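Hosmont Isia 2 Stage Monitor Wedge

Passive floor monitor for small and mid-sized live music venues
Sold singly or as a matched pair

The Isia 2 is a two-way passive wedge intended for vocal and acoustic instrument monitoring on stages where depth is limited. It replaces the original Isia and uses the same footprint, so existing flight case inserts and transit covers fit without alteration. The crossover, the horn and the connector plate are new.

The low-frequency driver is a 12-inch unit with a ferrite magnet. The high-frequency driver is mounted coaxially behind it and fires through the pole piece. Coaxial mounting keeps the sound consistent as a singer moves from side to side, and it gives the same result whichever way round the cabinet is placed. There are no left-hand and right-hand versions.

The crossover point is at 2,000 Hz. On the original Isia it was higher, and engineers working with loud vocalists reported a narrow band of feedback just below it. Lowering the point moves the change between drivers away from that band. The high-frequency driver has a larger diaphragm to cope with the extra range.

Cabinet

The cabinet is birch plywood, braced internally across the baffle, with a textured black coating. Each unit weighs 17 kg. Recessed handles are fitted at both ends. The grille is perforated steel backed with acoustic foam and is held by eight machine screws. Use the screws supplied with the cabinet; longer ones will foul the driver gasket.

Two baffle angles are available by resting the cabinet on either of its rear faces. The shallow angle suits a performer standing well back from the wedge. The steep angle is for close working and for seated players. Rubber feet are fitted to both faces. For use as a side fill, a pole socket is set into one end panel.
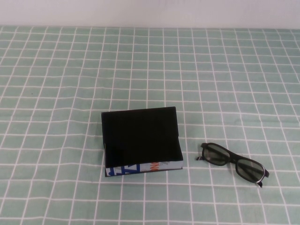
Connections

Two four-pole locking speaker connectors are wired in parallel on a recessed plate. Either may be used as the input. A recessed switch selects pins 1+/1− or 2+/2−, which allows two separate monitor mixes to be run down one four-core cable. Set the switch before the amplifier is turned on. The switch is not rated for operation under load.

Nominal impedance is 8 ohms. Two cabinets linked together present 4 ohms to the amplifier. Linking more than two is not recommended unless the amplifier is specified for the resulting load.

Amplification and processing

The Isia 2 may be driven full range from any suitable power amplifier. A high-pass filter should always be used. Presets for the Culten range of amplifiers are supplied as a download and include limiter settings for one or two cabinets per channel. Presets for the original Isia must not be used with the Isia 2, as the equalisation is wrong for the new horn.

The presets were prepared by Traian Coman and checked on stage over a run of club dates. A flat preset is included for engineers who prefer to start from their own settings.

Accessories

Padded cover, single. Flight case for two cabinets, with cable tray. Replacement grille foam. Recone kit, low-frequency driver. Replacement diaphragm, high-frequency driver. The Ifans wall bracket fits the pole socket end only and needs the adaptor plate, ordered separately.

Ordering and hire

Cabinets are built in batches. The next batch is due in September, and orders are filled in the order received. Matched pairs are selected at final test and carry consecutive serial numbers.

Demonstration units can be borrowed by venues and touring bands for a weekend, with collection before noon on the Sunday. Contact Lorena Alarcón in the hire department for availability. A deposit is required, and cables are not included.

Warranty covers parts and labour on the cabinet, crossover and connectors. Drivers are covered against faults in manufacture. Burnt voice coils are chargeable.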